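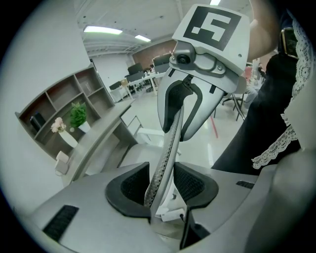
Why does a robotics club spend an entire semester on holding a strip? That was the first comment under my last post, left by a reader going by Amadi, and it deserved better than the thumbs-up I gave it at one in the morning.

So, Amadi. The short answer is that a strip has two ends and a great deal of middle, and the middle doesn't listen to you.

Some background for anyone who came for the soup recipes. I'm in my second year with the student manipulation club at Clulton, where I joined because the poster promised "hands-on robotics" and I took it for a figure of speech. We have one project this spring. It's called Zollotar, after nothing, and the goal is to get a pair of robot arms to take a long flexible strip, pull it straight and lay it down along a line. Before the arms get a turn, people do it, with hand-held grippers, over and over. The software is supposed to learn from us. I have seen how we fold our laundry and I have doubts.

The two-gripper hold is where most of my January went. One gripper below, one above, strip between. In my head this was the easy part, the thing you do before the thing. Then I tried it. If you squeeze with both and pull, the strip comes up tight and you feel like a genius, right up until you need to turn it. Turn the top gripper a little and the twist travels all the way down to the other one, where it becomes somebody else's problem. If you're working in a pair, that somebody has opinions.

We work in pairs.

The trick, as far as I have one, is to stop pulling. You want the strip barely straight. I was taught this in my first week and nodded, and then I pulled like I was starting a lawn mower for the next month. What finally fixed it was being put on review duty, which means watching your own attempts played back at half speed while two other people eat chips. There is no better teacher than hearing the crunching stop.

Our numbers, for those who like numbers: the target for the semester is 500 good runs. We have 300. A run is good if nobody drops the strip, nobody lets it fold over on itself, and nobody says "wait, wait, wait" and starts over from the middle. That last rule was added because of me. It's in the shared doc in bold.

I should say what a bad run looks like, because they're more interesting. The classic is the slow slide, where one gripper loses its hold so gradually that both people keep adjusting to it and drift sideways across the room like a couple at a middle school dance. Then there's the snap, which is quick and makes everyone blink. My own specialty is the early release. I get to the end, I feel finished, I open my hand, and my partner is still holding their end with great care and nothing attached to the other side of it.

We're supposed to keep the bad runs, too. They get labeled and put in their own folder, and the folder has a name I won't print here because my mother reads this.

The competition question came up in the comments as well. Yes, we've entered Idon again. Last year we went with a bottle-cap sorter and came home early, though the sandwiches were good. This year there's a category for soft and bendy things, and our entry has to do the strip job two times in a row without a human touching anything. Two in a row sounds like nothing. I'd like whoever wrote that rule to come over and do it once.

Where it stands right now: the policy trained on our first batch can grab the strip and get it more or less upright. Then it stops and thinks. It thinks for a very long time. The second batch is training as I type this, and the laptop it's reporting to is hot enough that I've moved it off my knees. There's an argument going on in the group chat over whether the pausing comes from us, since a lot of our early runs have a long gap in the middle where two people are deciding who goes first. I went back and looked. In a fair number of them you can see my gripper start, stop, start, and stop again, like someone at a four-way intersection in the Midwest. So the robot may have learned manners.

The fix we're trying is to have one person call the moves out loud. I hate it. It works. My partner says "now" and I go, and I've stopped opening early, mostly, except when someone across the room says "now" about something else.

Amadi also asked if the club takes people with no experience. It does, and I'm the proof. Bring shoes you can stand in for a couple of hours, and eat beforehand, as the chips are spoken for. You'll start on the lower gripper, the calmer job, and you'll be told not to pull.

You'll pull. Next post will be about labeling, unless the second batch finishes tonight and does something worth writing down. It's at 2 percent.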